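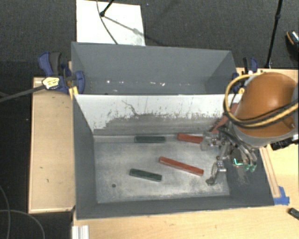 Murkero Low Emission Zone: Delivery Vehicles

Which vans have to pay?
Diesel vans registered before the zone's cutoff date. Electric vans are exempt.

How much is the charge?
$50 per vehicle per day. Repeat entries on the same day are not charged again.

Can a fleet operator pay in one transaction?
Yes, through a Prokik account. Allow three working days for setup.

Who handles appeals?
Denise Hebden, Permits Office.

Updated August 2020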